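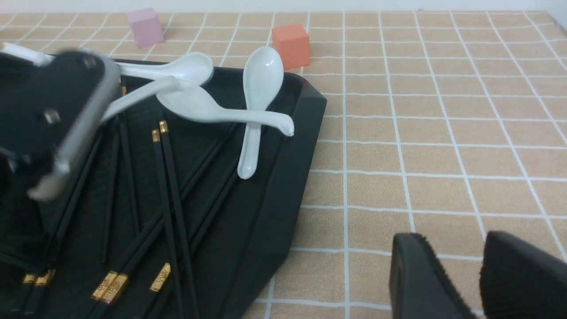
Unit 4: Sorting Tableware with a Home-Built Arm

These notes go with the fourth session of the Namboodiri shared workshop course. By now your arm should be bolted down, powered, and able to reach every part of the table without the cables catching. If it isn't, finish Unit 3 first. The exercises below assume a working gripper and a camera at the wrist.

Why spoons and chopsticks

A tray of mixed tableware is cheap to set up and hard to get right. Glossy white ceramic throws highlights that move as the wrist moves, and a simple brightness threshold will report edges that don't exist. Black chopsticks on a black tray have the opposite trouble. The outline is lost, and the most reliable features are the gold bands near the ends and the faint reflections along the sides.

The items also overlap. A handle lying across another handle can't be treated as one object, and a spoon picked up by the wrong end will drag its neighbor along. For this unit, take the top item first every time. Your code should rank the candidates by height before it looks at anything else.

Checking the bin

Do this before any pick. Drive the wrist over the pink bin, open the fingers fully, and save a still from the wrist camera. Check three things in it:

1. Both fingertips are visible at the bottom of the image.
2. The inside wall and the floor of the bin can be told apart. The wall is darker, and the change in shade is soft, so don't set the edge filter too tight.
3. Anything thin and dark inside the bin is either known to you or dealt with before you move on. The detector will happily label a wire as a chopstick.

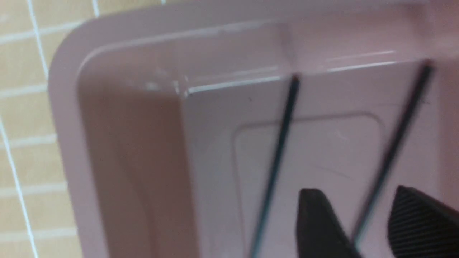
Eltine wrote after the April run that the wire problem cost an entire evening, and asked whether a length limit would do the job alone. It won't, at least not at close range. A chopstick and a wire both run out of view when the wrist is low, so neither has a length you can measure. Use straightness and the square cross-section, or raise the wrist and look again.

Wrist view and head view

The wrist camera is good for the last part of the approach. It is poor at telling you where the tray ends, and at low heights the fingers cover part of what you want to see. The head camera has the wider view and should own the map of the table. The tile grid helps here: the grout lines give you straight references in both directions. Fit the grid first, then place the tray and bin on it.

Keep the colored cubes behind the tray during calibration. They are fixed markers for this exercise and must not be picked. If your planner tries to reach for the orange one, your color mask is probably too loose and is taking in the tile as well.

Settings for the Plemalum controller

Load profile 502. Set the grip retry limit to 2 and leave the closing speed at the default. Ceramic chips easily if the pads close on the thin edge of a bowl, so aim for the handle, a little way back from the tip. Replace the pads when the surface goes smooth – a worn pad will hold a chopstick and still drop a spoon.

Work in pairs, one person at the keyboard and one at the stop switch. Swap after each full tray.

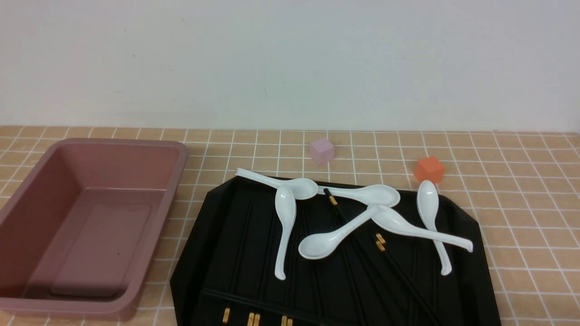

To hand in

A log of one complete run, with every failed grip marked and a short note on the cause. Include one head view and one wrist view from the same run, labeled by time. Send the files to the Plisorbridge folder under your bench number. Code can follow later, but the log should be in before Unit 5, where we start on stacking and will reuse your table map.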